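Home | Inspections | Kitchens | Play areas | Forms | Contact

Stola House, Valham: monthly check of the family room and the play corner
Checked on a Monday, before opening

I write OK, WATCH or REPAIR after every point. My comments are below the point when there is something to say.

1. Entrance and floor
Door closes by itself: OK
Door stopper, rubber part: REPAIR
Mat lies flat: WATCH
The mat has a corner which wants to come up. I pressed it down with new tape, but tape is not a solution for a door used by prams. Please order the heavier mat from Nic Giolla, article 866, in the same size as the old one.

2. Electricity
Socket covers in place: OK
Extension leads: none found, OK
Lamp over the changing table: WATCH
The lamp blinks when it is switched on and then it is steady. I wrote this also in March.

3. Play kitchen
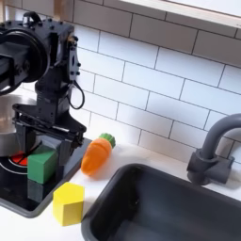 Corners and edges of the play furniture must be checked with the bare hand, slowly, also on the back side where the cleaning cloth does not come. Splinters are found more often by fingers than by eyes. Do the same with the loose blocks. The green wooden cube on the cooktop goes on the list with the other wooden pieces, and every face of it must be felt. A piece with a crack is taken out the same day and is not glued.

Fixing to the wall: OK
Screws at the back, 13 pieces: OK, two tightened
Hinges of the cupboard doors: WATCH
The left hinge has play. It can still pinch a small finger, so I ask for the soft type from Rorkix.

4. Small parts and cleaning 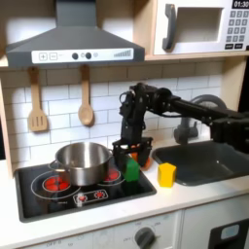 Washing of the toys is done each week, and metal things are dried by hand so that no water stays in the joints. Use warm water of 40 degrees and the mild soap, never the kitchen spray. The pot with the looped handle needs attention at the place where the handle meets the side, as dirt likes to sit there and a loose handle can get a sharp end. The yellow block and the green one can be wiped with a damp cloth.

Small parts tester used on all loose pieces: OK
Toy box lid, slow closing: REPAIR
The lid falls the last part of the way. I removed it and put it in the store room.

5. Window and heating
Window opens not more than the limiter allows: OK
Cord of the blind, tied up high: OK
Radiator cover: WATCH
One bar is bent. The gap is still correct, but please measure it again next month.

6. First aid and exit
Box complete: REPAIR
Plasters are finished. Order one pack of 200, the blue kind.
Exit sign lit: OK
Way to the exit free: REPAIR
Two folded chairs stood there. They are moved to the store room and should stay in it.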